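Moditton Insertion Station

Tabletop station for recording manipulation demonstrations

Overview | What's included | Recording | Data format | Ordering

The Moditton is a self-contained tabletop station for collecting teleoperated demonstrations of pick, align and insert tasks. It is sold by Hornik to labs and companies that train their own manipulation policies and want every episode recorded under the same conditions. The station ships assembled and calibrated. You supply the arm, the gripper and a workstation.

What's included

Walled gray work area with open top
Shape board with matching blocks
Fixed camera mounts and one wrist camera mount
Foot pedal for marking the start and end of an episode
Jia recording software, one seat
Spare blocks, one of each shape

Walls and floor are matte. Scuffs from normal use do not need to be cleaned off, but tape residue should be removed before a session.

Recording

One operator can run the station alone. The operator presses the pedal, teleoperates the arm through the task and presses the pedal again. Jia then asks for an outcome: success, failure or discard. Failures are kept by default and stored with their own label. Discards go to a separate folder and are deleted when the session is closed, unless you change this in the settings.

A reset sheet is shown on screen between episodes. It gives a new starting place for each block, drawn at random from the region you have set. You can also load your own list of starting places as a text file. Operators who skip the reset sheet tend to put blocks back in the same few spots, so we recommend leaving it on.

The reference set

Each station comes with a reference set of 3,636 episodes, which you can use for pretraining or to check your own pipeline before you begin collecting. The episodes were recorded at our Fitalville workshop by Shiyu Bai, Kaiwen Lu and Yulan Xia. Of these, 413 are labeled as failures, mostly jams at the edge of an opening and blocks dropped during the approach. Every episode has a wrist view and at least one fixed view, with joint positions, gripper opening and operator commands.

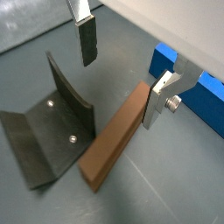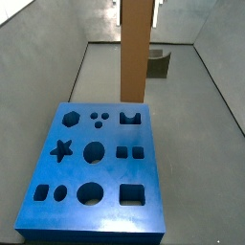
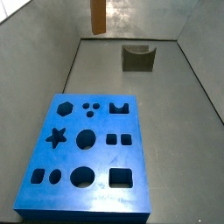
Wrist view first, then two fixed views with the shape board in the bin.

Episodes are split by starting place, so the test portion holds block positions that do not occur in training. If you prefer a random split, the script for it is in the tools folder.

Data format

Each episode is one folder. Video is stored per camera, and all other signals go in a single table with a shared clock. Jia checks for dropped frames when an episode is saved and marks any stream with a gap. Marked episodes are left out of exports unless you ask for them.

Exports can be written whole or in parts of 100 episodes. The second option is easier on shared drives. A short text instruction can be attached to each episode, either typed by the operator or filled in from a template.

Setup

Allow around 8 hours for the first installation, including mounting the arm and running the camera calibration. Moving the station to another table means repeating the calibration but not the rest. Keep direct sunlight off the work area. Overhead room lighting is fine and is present in the reference set.

The wrist mount fits most parallel grippers. If your fingers are longer than the ones in the mounting guide, send us a drawing and we will tell you whether the camera will see the fingertips.

Ordering

Stations are built to order. The current batch leaves the workshop in March. Additional Jia seats, replacement boards and single blocks can be ordered separately.

For quotes, write to Mingxuan Zheng. Questions about mounting and calibration go to Jianhua Tang. Please include the arm model and the gripper model in your first message.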